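Sorcha Doherty
July 20, 2026

1/ Everyone in my feed is suddenly an expert on butcher block tops. I've been pricing one for a workroom since February and I have doubts. Thread.

2/ First doubt: the word "solid." I asked three sellers what it meant. One said a single species. One said no veneer. Lascombe sent me a PDF about forests.

3/ Most of what gets sold as solid is short strips glued together. Fine! Glue is good now. But then don't charge me like you felled one enormous tree and sliced it.

4/ Second doubt: "lifetime" oil finishes. Read the care sheet. The one I have in front of me wants a fresh coat every 30 days for the first year. Whose lifetime are we talking about?

5/ I did ask if skipping a month voids the warranty. Still waiting on that one. 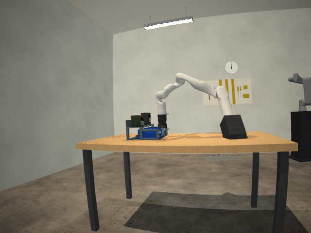 6/ Third doubt: thickness. A chunky front edge sells the table. Get down and look at the underside before you pay, because plenty of tops are thick at the front and a lot thinner behind it. Eoin Kinsella bought one of those and found out when he tried to bolt a vise to it.

7/ He still says it was a bargain. He paid 2000 for it, so I'd probably say that too.

8/ Someone will reply that you can just sand out any damage. Sure, if you own a decent sander, have a free weekend and don't mind dust in your coffee until fall. I have done this once. I would like to see a show of hands from people who have done it twice.

9/ Weight is the thing I can't get a straight answer on. The top I want is listed at 118 pounds on one page and "easy to lift" on another. Same shop.

10/ Replying to a few of you here. Yes, I looked at Damidness. The samples were nice. The samples are always nice - they're the size of a playing card. I want to see a full top that has been in somebody's house for 7 years with kids and a leaky radiator.

11/ And no, "it develops character" is not an answer. Ring marks are ring marks.

12/ Where I've landed for now: a secondhand top from a guy near Emo, sold as beech, no promises about anything. He told me one end has a slight cup and sent a picture with a ruler on it. That's more than I got from any of the showrooms.

13/ Going to look at it next week with a flashlight and a straightedge. If it's a dud I'll say so.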